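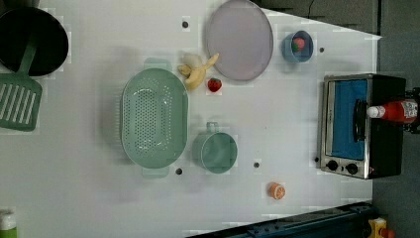 pebbledash77 replied:
I would keep the fines. Our toy library in Saludero stopped them in May and now the good things never come back. My daughter has been waiting for the wooden railway since then.

Search this forum Go Advanced search

Re: Late fees at the toy library, yes or no?
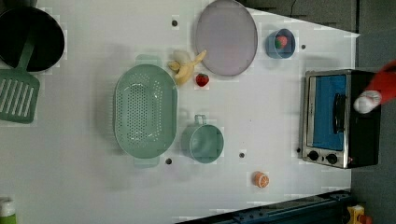

tavira_b
Topic starter, Derkton

Thank you for the answers so far. I will explain our situation a little better. The Calimlim toy library has 2286 toys in the catalogue and it is open only on Thursday. If you miss that day, you are late by a full week, even when your child had a fever and you could not leave the house. I paid twice this winter for such a week. The amount is small, but a neighbour of mine stopped borrowing completely after she got her first letter. She felt ashamed, and she is exactly the kind of parent for whom the library was opened.

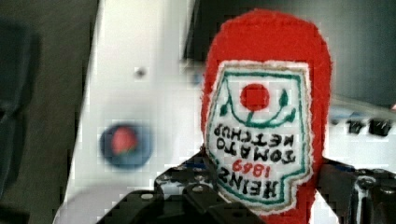

So my proposal is that the first seven days are free for everybody, and only after this a fee begins. I would also like a box at the door where one can return small things in the evening. Puzzles and jigsaws could stay as they are, they are counted at the desk anyway.

oldmill_gate replied:
A box at the door is asking for broken toys. Who checks if all the pieces are there? With us it was tried and after two months it was full of other people's rubbish. The free week I can accept.

pebbledash77 replied:
A free week only means that everyone returns one week later. You must think also of the family who is next on the list.

tavira_b replied:
Then nobody could renew if another family is waiting. The Allow card already blocks a renewal for books, so I suppose it can do the same for toys. I will ask at the desk. 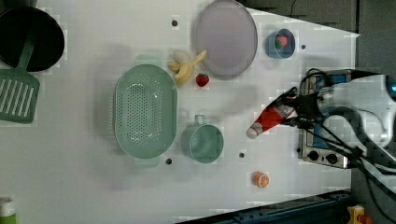
Black pot and green spatula on the white table, ketchup bottle in the black gripper.

oldmill_gate replied:
Blocking renewals is fair. But please ask also for a reminder the day before. Half of the late returns in our house are simply forgotten under the sofa.

quietkettle replied:
We pay one sum per year and no fines at all. I prefer it, but I admit it is hard for people who borrow only at Christmas.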